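Folding on the bed vs. folding at a table
Home > Laundry and Closets > 17 replies

gusthorpe_attic wrote:
I keep reading that you should fold on the bed so you have to finish before you can sleep. I don't buy it. Soft surface, crooked folds. Change my mind.

Cauã Lacerda wrote:
A bed is the only flat space big enough for a sweatshirt in a lot of homes. Lay it out, smooth it, arms in.

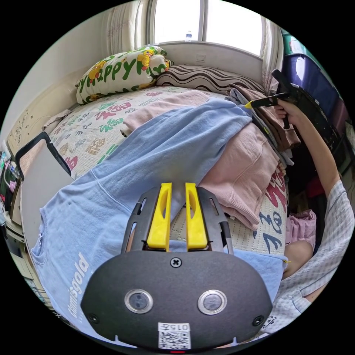 Light blue top, pink knit under it, duck pillow at the back

vomow wrote:
Sure, and it's on a quilted cover. Try getting a straight edge on that. I did 40 shirts that way in June and refolded most of them at the dresser.

Cauã Lacerda wrote:
You don't need a straight edge, it's a sweatshirt. Start from the collar.

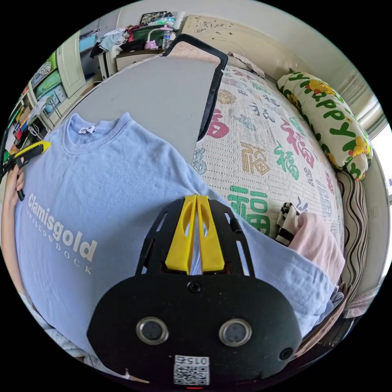 Ribbed collar, white print on the front

gusthorpe_attic wrote:
Fine for one sweatshirt. What about small stuff? Socks vanish into bedding. And folding doesn't help if the closet is already full – mine has 41 hangers on one rod.

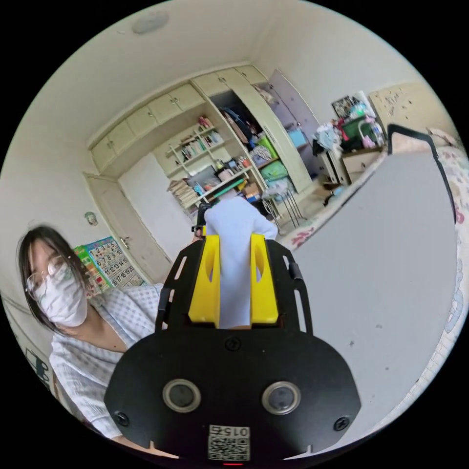 Photo: C. Lacerda

avram_b wrote:
That wardrobe is stuffed. I'd thin out the hanging clothes before arguing about where to fold. The Bamurska method says the same, though I wouldn't pay for the course.

vomow wrote:
Agree on the closet, still no on the bed. Bulky bedding takes up half the space you wanted for folding.

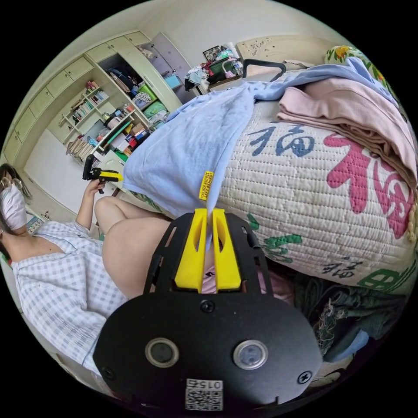
Re: So where do the quilts go?

gusthorpe_attic wrote:
Top shelf, no vacuum bags. Mine leaked.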